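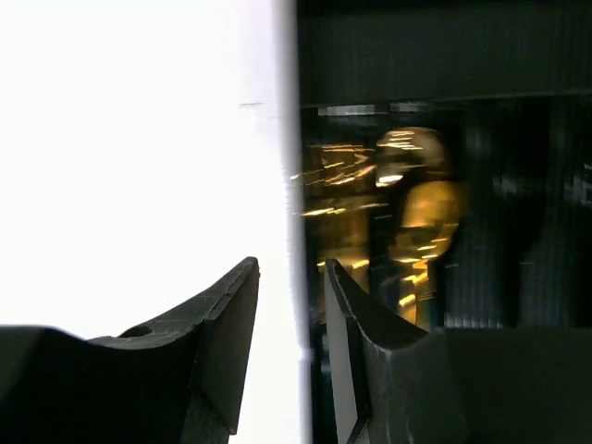 Sharada Rajan wants to know whether it's really worth wiping the gripper fingers every time the arms go on, or whether once a week would do, and she adds that hers have gone so scuffed she can't tell dirt from wear any more.

Well, Sharada, I do mine every time, and it's such a small job that I've stopped thinking of it as one! A barely damp cloth, then a dry one, along the inner faces first and up over the tips. Scuffs on the outside I leave alone. If a mark on the gripping side catches your fingernail, though, run the nail down the other finger too and compare them before you go ordering spares (I sent off to Drellport for a new pair last May and then found the old ones were perfectly good under the grime).

Switch off at the wall before any of this, please, and hold the arm with your spare hand as the power goes, as it may flop.

While you're there, see to the cables. Ours are purple, which makes them lovely and easy to follow with the eye, and I like a generous loop between the gripper and the elbow. Move the arm by hand to the far corners of its reach and watch the loop as it goes. It should never pull straight, and it shouldn't drag across whatever you've set out on the board either. Chia-jung Ng ties hers back with soft garden ties, and I've pinched the idea.
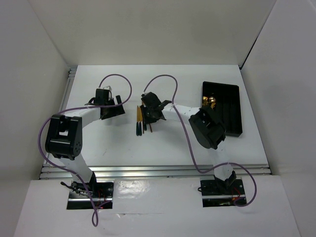
Then the mounts. Bolts do work loose with all that starting and stopping, so every 30 hours of running I go round the bases with a hex key, a little on each bolt in turn and then back to the first. Two passes is plenty. Keep the key and your sleeves well clear of the thin red wires, and if a plug looks as though it has crept out, press it home with a thumb and never with the screwdriver.

Next, give the board a good wipe. A glossy white top shows every speck, which I count in its favour, but it will throw the light back at a wrist camera something dreadful. I turn the bench lamp towards the wall and let the light come back softly from there. Simão Veloso swears by a sheet of baking parchment over the lamp. With a cool LED bulb I suppose that's all right, but please don't try it with a hot one.

Small metal bits are the other nuisance. Rods and screws will roll if there's the least slope, so put a spirit level on the board in both directions and pack the low side with card until the bubble settles.

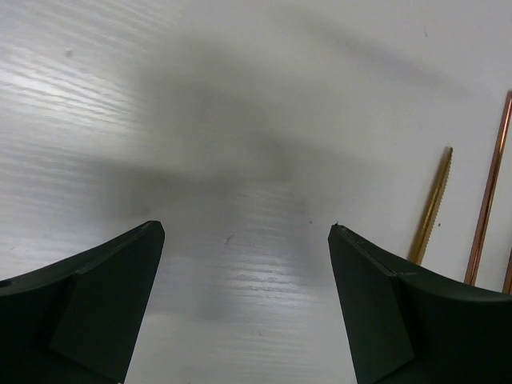
Start your trial picks slowly, at the lowest speed you've got, and with something that won't mind being dropped. I do six goes with each arm, and if the fingers close a shade to one side every time, it's the wrist zero that wants setting again, so leave the bolts be. Jot the old setting in pencil before you change it. Mine are all on the back of a Ketska catalogue, coffee rings and all, and I'd be lost without it.

Last thing of an evening, park both arms low and drop an old pillowcase over each one to keep the dust off.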